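How to fold a checked flannel shirt so the squares stay straight

Posted by Asuka Nomura, 4 September 2010

In my home we have many flannel shirts, because the winter in Lalau is long and the house is old. For years I folded them the quick way, in half and in half again, and every shirt came out of the drawer with a hard crease across the chest. My neighbour Erlinda Agbayani worked in a drapery shop and she taught me a slower way. It takes two minutes for one shirt when you are learning, and less afterwards.

What you need

A table or bench that is wider than the shirt with the body laid open. A piece of cotton cloth to cover it. A bare varnished table is too slippery and the sleeves slide away while you work. An old bedsheet is fine. You do not need a folding board.

Step 1. Lay the shirt down

Do up the top button, the bottom button and one in the middle. Put the shirt on the cloth with the collar away from you and the hem near to you. Let the body spread to its full width. Do not pull yet.

Step 2. Use the squares as your ruler

Large checks are easier than a plain colour, for the pattern tells you at once when something is crooked. Find the line down the middle and look at the rows on each side of it. If the rows on the left and on the right meet at different angles, the shirt is twisted a little. Hold both sides low down and move them gently until the rows agree.

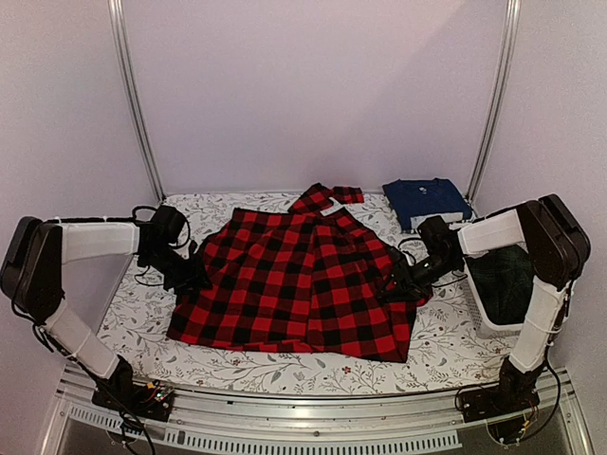
Red and black checks on a floral cloth. The rows do not agree yet at the middle line, and creases fan out from the upper part.

Now smooth the creases. Start at the top and go down and outwards with a flat hand. If you begin from the hem you only push the creases up to the collar, and there they stay. Look also at the hem itself – a thin strip can fold over on itself and it will dry or press like this. Turn it back with one finger.

Step 3. Sleeves and sides

Turn the shirt over, face down, and smooth it once more. Bring one side to the middle of the back, together with its sleeve, and lay the sleeve straight down. Do the same with the other side. The squares at the edge should make a clean line from shoulder to hem. When they climb like stairs, open it and try again.

Step 4. Fold up

Fold the hem up by one third, then once more to the collar. Turn the packet over.

If the shirt is thick

My husband's shirts are heavy brushed cotton and three layers are too fat for the drawer. For these I roll from the hem after step 3 – it is not so pretty, but it holds well. In November I take them all out, air them for one afternoon and fold again.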